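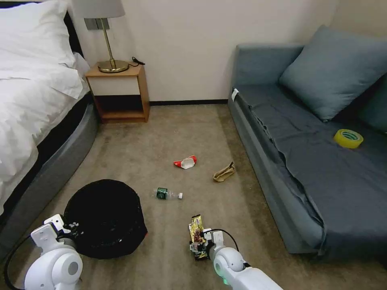 Guest rooms to get a floor check before vacuuming

Montoya House will change the way its guest rooms are cleaned between stays, starting with the rooms that have both a bed and a sofa. Under the new routine, litter is picked up by hand and put in a bin before a vacuum is brought into the room.

The change was announced in February 2022 and covers 43 of the 94 rooms in the building. The remaining rooms have hard floors and will be cleaned as before.

According to the house, wrappers and scraps of paper were the most common cause of blocked vacuums last year. Staff logged 414 service calls for cleaning equipment across the property, and a large share of those were for clogged hoses on the carpeted floors. Small hard items, such as pens and hair clips, were behind most of the rest.

Each cleaning cart will now carry a round bin that can be set down on the carpet. Until now, trash bags stayed on the cart in the hallway, and whoever was cleaning walked back and forth with each handful. The bin goes in first and stays on the open floor between the bed and the sofa until the pickup is finished. 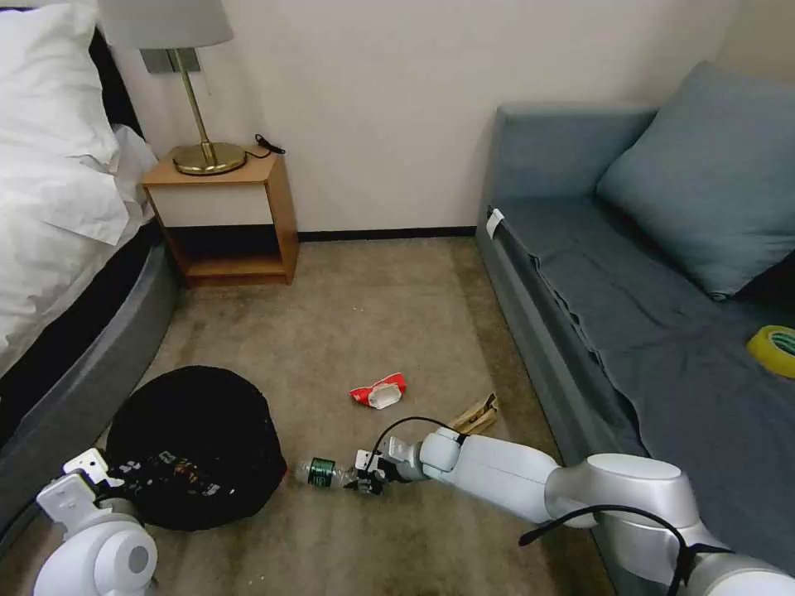 The bin on the carpet in a room with a bed and a sofa, with a red snack wrapper still on the floor.

Beds are left alone until the floor is clear. The house said sheets and duvets that hang over the side of a bed can hide things on the carpet, so the edges are lifted and checked before the linen is changed. The same goes for sofa covers. Anything that looks like it belongs to a guest goes to the front desk in a labeled envelope and is kept for 30 days.

The Tavby annex, across the parking lot, tried the routine in August. Cleaning took slightly longer per room in the first week and then went back to the usual time. The annex has kept it in place since then.
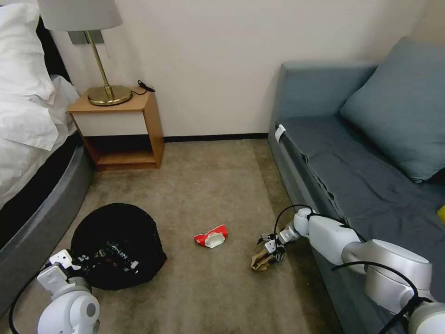 Recycling is a separate matter, and the house has not settled it yet. Bresow, the company that hauls its waste, accepts clean paper but will not take it mixed with food packaging. That is a problem in the guest rooms, where a crumpled piece of brown paper and a snack wrapper can end up on the same stretch of carpet and then in the same bin. A second container on each cart has been suggested, but the carts used on the upper floors are narrow and already full. For now, everything picked up from the floor goes out as general trash.

Guests do not need to do anything differently. Rooms on the Skavo Street side will switch over first – the others will follow as new bins are delivered. Check-in and check-out times stay the same.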